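Gorkura House: progress report for the Wallbridge Fund
Covering the months up to the end of October
Prepared by Marites Baluyot, house coordinator

We are so pleased with how this stretch has gone! When we last wrote, the bedrooms were still at the stage of paint charts and arguments about carpet. Now the ground floor rooms are furnished, the beds are made up, and we have started the part of the project we were all most looking forward to, which is getting the daily routine of the rooms right: bed making, clothes put away, floors clear before the evening.

Spending

The second installment went mostly on bedding and floors. Bedding came to $1,471, a little over what we had penciled in, and I'd make the same choice again. Ashton Doolan found the duvets through Kovside and talked them into including delivery. The floor work was done by McPhee, who finished on a Saturday so that we could move furniture back in on the Monday. We have $800 left on this line and would like to carry it forward for spare sheets and a second set of hampers.

Floors

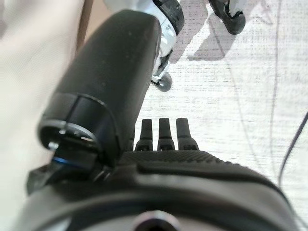
Choosing the flooring took longer than anything else, and I know Ragnvald Lunde asked about it at our last call. We wanted something calm that would still let a person spot what they've dropped, a sock or a dark T-shirt, without having to hunt for it. The light gray we settled on, with its faint streaky pattern, does this very well, and it makes the rooms feel bigger too (everyone who comes in says so). Demyd Mykhailiuk tried three samples side by side under the bedroom lights before we ordered, and the one he liked least in the catalog was the one we all picked. There is one threshold strip still to be replaced by the door, and McPhee have it on their list.

Beds and bedding

We kept the bedding plain: white duvets over cream-beige fitted sheets. Plain bedding makes it very easy to see what has been left on a bed, and it all goes in the same wash. The duvets are light enough to fold back with one hand, which matters a lot to the people who will be living with them. The fitted sheets are the one thing I'm not fully happy with. They are generous in size and the corners work loose, so a bed that was tidy at breakfast can have a sheet hanging down by lunch. Mervin Hawthorne has been testing corner straps on two of the beds, and so far he's a fan.

Clothes and tidying
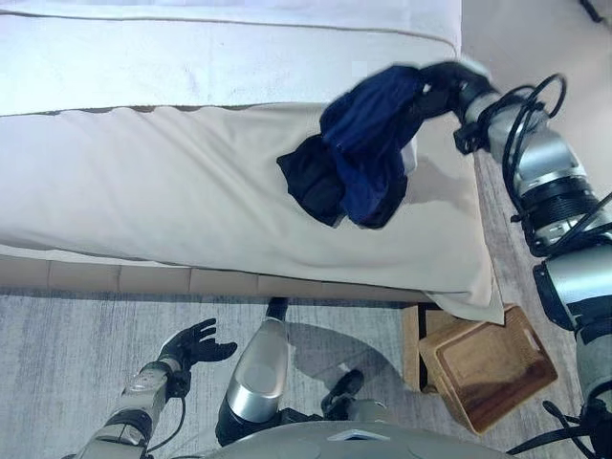
Most of our practice sessions have been spent on clothes. We used to start with folding, and it was slow going; people got stuck on sleeves and lost heart. We now start with picking up. Everything comes off the bed and the floor first, gets sorted into wash or keep, and only then do we fold what's left. It has changed the mood of the sessions completely! A full tidy of one room fits inside 60 minutes with time for a cup of tea, and several people have asked to do a second room straight after.

Dark clothes still get sorted into the wrong pile more often than anything else, navy and black especially. Demyd's idea is to move the sorting nearer the window, and we'll try that next.

Still to do

Corner straps for the remaining beds, if Mervin's trial holds up.
Threshold strip (McPhee).
Labels for the drawers, large print, which Ashton is drawing up now.
Upstairs rooms: measuring is finished, and quotes for the carpet are due back before your next visit.

Ragnvald, you are very welcome to join a tidying session when you come. They begin at 10 a.m., and we'll find you a pile to sort.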